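Bindex adds 33 Flundthorpe businesses, and I finally found a dentist

Posted Fri 30 April

If you've been meaning to find someone to look at that back tooth, or you're halfway through a kitchen and your cabinet maker has stopped answering the phone, I've got a bit of good news for you. Bindex, the local business directory that half of Flundthorpe seems to use and the other half has never heard of, put up its new listings this morning, and there are 33 of them!

I had a good scroll through over breakfast. The whole directory is up to 1,640 entries now, covering the town and the villages out along the river road, and it's a real mixed bag. Vaněk is the one I was happiest to see, a family dental practice on the corner by the old post office (cleanings, crowns, kids' checkups, the lot). They're taking new patients, and there's evening booking two nights a week, so I've already put my name down. Rekgate is new as well. They do garage doors and gates, and they've taken over the yard behind the tire shop.

There's a decent batch of home services this time too. I spotted two laundry and alterations places, a mobile dog groomer, a fellow who re-covers dining chairs and a piano tuner, and you can finally sort them by neighbourhood, so you're not ringing someone an hour's drive away to take up a pair of trousers.
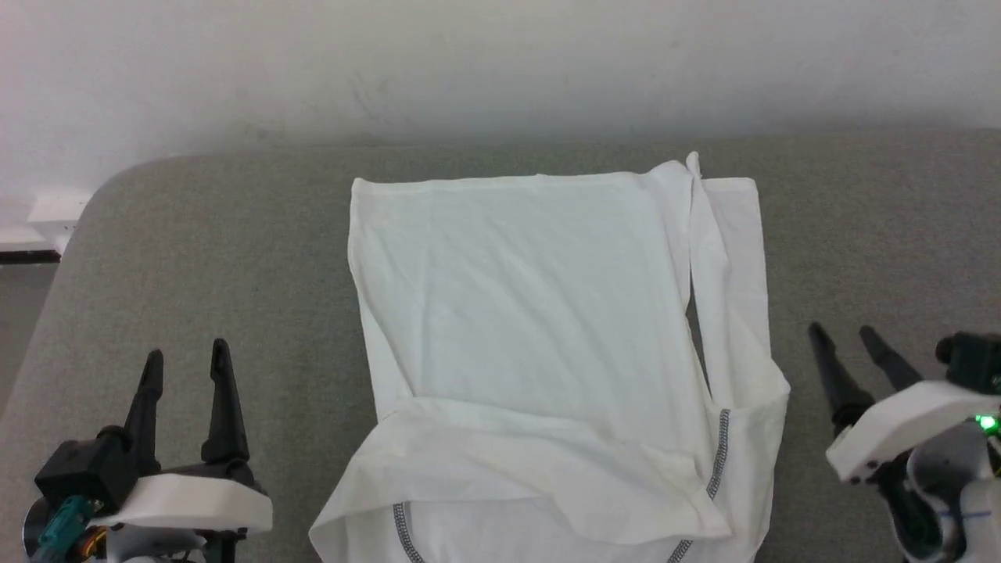

I rang Hakim Govindasamy, who runs Bindex from an office above the bakery, to ask what it costs to get in. A basic listing is free and stays free, he told me, and that gets you your name, hours, phone number and a description of up to 600 characters. If you want photos and a spot near the top of your category it's $90 for the year. "People write far too much and forget to put their hours in," he said, and having read a few of them I can see his point. One of the landscapers has a lovely paragraph about his grandfather and no phone number.

Hakim also says the old entries are getting a cleanup. Every business already in there will get an email asking them to confirm their details, and anyone who hasn't answered by July gets moved to an archive page until they do. Good, I say, as I've driven to a shoe repair place that closed years ago on the strength of that directory.

A printed edition is coming back too, colour cover and all, and you'll be able to pick it up at the library and the arena. New businesses can send their details in through the form on the Bindex site or drop a note through the door beside the bakery.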